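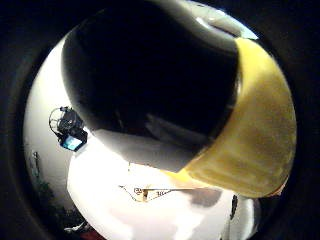

Ikora 译文工坊招募：图书编辑、译者与试读读者

Ikora 是一家做翻译文学的小出版社，编辑部一共6个人，每年出十几种书，以当代小说和非虚构为主，也出一点诗。从今年秋天起，我们要开一条新的书系，暂定名“Brernex 文库”，专收篇幅在八万字以内的中短篇作品，小开本，平装，可以揣进外套口袋里在地铁上读完。第一辑的选题已经定了大半，版权也谈得差不多了，现在缺的是人！

这次一口气开放三类招募：全职责任编辑一名，签约译者若干，以及一批愿意在书出版之前先读稿子的试读读者。三类可以同时报，也欢迎把这则启事转给身边爱读书的朋友。

一、责任编辑（全职，一名）

你会从头到尾跟一本书：读外文原稿，写选题报告，和译者商量样章，编稿，核红，盯封面，写腰封和封底文案，下印厂看色样，书上市以后还要跟着跑几场活动。我们没有单独的营销部门，所以编辑对自己的书要多操一份心，不过好处也在这里，一本书从一封邮件变成书店平台上的一摞，每一步你都在场，那种高兴是很具体的。

日常工作包括：
每年独立负责四到五种图书的编辑工作，另外参与同事书稿的二审；
与 Hervieu 版权代理保持联系，跟进外文新书信息，每季度提交一份选题清单；
对照原文审读译稿，标出漏译、误译和语气不对的地方，并和译者一起改到双方都满意；
撰写书讯、导读和图书馆荐购材料；
协助整理书系的编辑体例，目前这份体例还是一个改了很多遍、到处是批注的文档，非常需要一个有耐心的人。

我们希望你：
有两年以上图书编辑经验，或者有扎实的翻译、审校经历；
中文好。这一条排在外语前面；
至少能顺畅阅读一门外语，英语、法语、日语、西班牙语都可以，如果你会的是匈牙利语、葡萄牙语或者泰语，请一定在邮件标题里写出来，我们会非常开心；
了解出版流程，知道三审三校是怎么回事，拿到编辑职业资格者优先；
愿意和人争论一个逗号，争完了还能一起去吃午饭。

工作时间为早上十点到傍晚六点，每周可以有两天在家看稿。书展前后会忙一些，忙完之后安排调休。试用期三个月，薪资按经验面议，五险一金、带薪年假照常。另有每年2,000元的购书补贴，买哪家出版社的书都行，漫画也算。

二、签约译者（兼职，不限地区）

Brernex 文库第一辑里还有几本没有找到译者，语种是英语、法语和日语。篇幅都不长，但都不好译。有一本全书只有一个段落；还有一本是渔村里几代人的口述，方言很重，译者得自己想办法给每个人物找一副嗓子。我们更看重译者对某一本书有感觉，出过多少本倒在其次，所以第一次译书的朋友也请放心报名，我们过去几年合作的译者里，有好几位的第一本译作就是在这里出的。

基本流程是这样：先看你的简历和以往译文（没有发表过的也可以），合适的话我们会寄一段试译，原文大约一千五百词，给两周时间。试译无论是否录用都支付稿酬，也都会收到编辑的书面反馈。通过之后签正式合同，按千字付酬，标准为每千字80元起，根据语种难度和译者经验上调，加印时另付版税。译者署名上封面，字号不会小到要拿放大镜找。

翻译期间，责任编辑会每隔一个月左右和你通一次信或者打一次电话，聊聊遇到的问题。稿子可以分批交，也可以一次交齐，看你的习惯。如果中途需要延期，早一点告诉我们就好，提前说总能商量。

请不要提交机器翻译后润色的稿件。试译阶段我们会请你附几条译注，说一说某些句子为什么这样处理，这部分我们看得很仔细，往往也最有意思。

三、试读读者（志愿参与，19名）

这是我们第一次公开招试读读者，编辑部上上下下都很期待。

试读读者会在书付印前约两个月收到一份装订好的试读本，用一个月的时间读完，再填一份简单的反馈表。表上的问题不多：哪里读得最快，哪里停了下来，有没有哪句话读着不像中文，封面的两个方案更喜欢哪一个，读完以后会把它推荐给谁。不需要写书评，更不需要夸我们。看到一半读不下去也请照实写，写清楚停在第几页，这对我们特别有用。

每位试读读者一年内会读到三本书，书正式出版后我们各寄一本成书，并在版权页致谢名单里印上你的名字（也可以用笔名，或者不印）。年底我们会在 Tollside 书店办一次茶会，请试读读者、译者和编辑坐到一起聊聊这一年读的东西，外地的朋友可以线上参加。

什么样的人适合？年满十八岁，喜欢读小说，一个月能腾出几个安静的晚上，就够了。我们不要求文学专业背景，也很想听到平时不怎么读翻译文学的人怎么说。护士、司机、会计、退休教师、在读研究生，都欢迎！报名时请告诉我们最近读完的一本书和最近没读完的一本书，各写两三句话。

需要提醒的是，试读本是未定稿，请不要拍照上传全文或者转借转卖。在社交平台上聊聊感受完全没问题，引用原句的话等正式出版之后再引。

关于 Ikora

我们的办公室在一栋旧印刷厂改成的小楼里，二楼，没有电梯，楼下就是 Tollside 书店。书店和我们是两家独立的单位，不过墙上开了一个送书的小窗，新书到货时从窗口递下去，店员拆箱的速度比我们快得多。编辑部有一张很长的公用桌子，看校样、开选题会、吃饭都在上面。书架早就满了，现在的新书暂时沿着走廊往外排，谁来应聘成功，第一周可能要帮忙搬书架。

这几年做翻译文学不算轻松，纸价、版税预付、渠道折扣，哪一样都要精打细算。但我们的读者很认真，常有人写信来指出某一页的人名前后不一致，加印时我们就照着改。Brernex 文库这个想法，最早也来自读者来信：好几位读者说，想读外国小说，可是一看到厚度就先放下了。那就做薄的！薄的书也可以很有分量，编起来一点都不省事，我们已经领教过了。

报名方式

三类招募都通过 Ikora 网站的“加入我们”页面提交材料，每一类有单独的表格。

应聘责任编辑，请准备：简历一份；一篇八百字以内的审读意见，评一本近三年出版的翻译作品，可以挑毛病；如果手里正好有想做的选题，附一页选题说明。

报名译者，请准备：简历一份；译文样本三千字左右，附原文；注明每个月大致能投入翻译的时间。

报名试读读者，填写表格即可，两三分钟就能填完，收件地址务必写详细到门牌号。

材料接收到11月底，收到后系统会自动回一封确认信。责任编辑岗位的面试分两轮，第一轮线上，第二轮请你到编辑部来，和大家一起看半天真实的稿子，往返交通费由我们承担。译者的试译随到随安排，不必等到截止。试读读者名单会在12月公布，报名人数多的话，我们会尽量让年龄、职业和所在城市分散一些，这一次没有入选的朋友，资料会保留到下一轮，不用重新填写。

常见的几个问题

可以同时报译者和试读读者吗？可以，但不会安排你试读自己翻译的那一本。

应届毕业生能报责任编辑吗？这个岗位需要一些经验，应届生建议留意明年春天的实习招募，到时候会开放两个实习名额，有补贴。

人在国外，能收到试读本吗？目前纸质试读本只寄国内地址，海外读者暂时只能收电子版。

会不会招诗歌译者？Brernex 文库第一辑没有诗集，但我们一直在收诗歌译稿，投到“来稿”页面就行，回复会慢一点，请多包涵。

其他问题请在网站留言，工作日上午十点以后有人回复。盼着读到你们的来信和稿子！

Ikora 编辑部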